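September 5, 2025
by Adanech Beyene

I finally cleared out the T-shirt drawer, and I'm so glad I did! I've been buying shirts at shows and street fairs since college, and I had stopped wearing more than 100 of them (yes, really). My rule was simple – if I couldn't remember where I got it, out it went.

The Gramstead fair shirts were easy to keep. So were the 4 from my Hirix days, paint stains and all. What surprised me was how much I still love the ones with big, moody artwork.
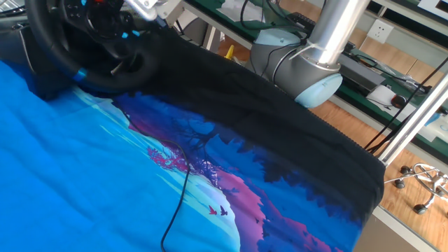

Moon, birds and that pink tree. Keeping it forever.

Now I wash the printed ones inside out in cold water and hang them up to dry. I started doing that in March and I'm never going back to the dryer. The plain ones went into a bag for my sister, who wants to try a rag rug – I can't wait to see it!

Next up is the sock drawer.

Filed under: Closet, Home, Little Wins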